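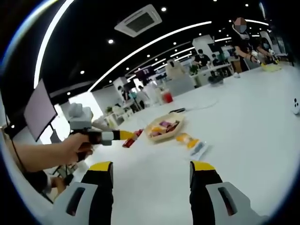
Rizal Liew would like it on record that he asked for the timestamp fix in August, and that the reply he got was a thumbs-up.

Wednesday, November 21, 2018
By the Curkis tooling desk
3 min read

He has a point. Trudby, our playback and labeling tool, spent the whole fall lining up gripper video with finger width as if both came off the same clock. They don't. The width readings arrive 147 milliseconds behind the video, so every grasp in the training set closed on a snack slightly after the snack had left. The planner learned this faithfully. Give it a wrapped candy on a white table and it would swoop in, wait politely, then pinch.

We blamed the planner first, as is tradition. Then we blamed perception for a week, because shiny wrappers are always guilty of something. Rizal sent his August message again with the date circled.

The fix went into Trudby on Monday. It now estimates the offset for each recording by matching the finger tips in the video against the width signal, and it refuses to export anything where the match is poor. Of the 600 snack recordings we reran, 20 were refused. Most of those have the fingers hardly moving, which gives the matcher nothing to hold on to. If yours was one, open and close the gripper all the way 3 times at the start of the next take and it will be happy.

Two things still open. Osman, the old exporter, does not know about any of this and will cheerfully write the wrong offset into your files. Please stop using Osman. We know who you are, it logs user names. And the retrained planner goes onto the Flunda branch after the holiday, with the wait-politely behavior gone, or at least moved somewhere we haven't looked yet.

Rizal has been sent a second thumbs-up.

Questions and old messages with dates circled: reply to this newsletter | © 2018 Curkis | Back to top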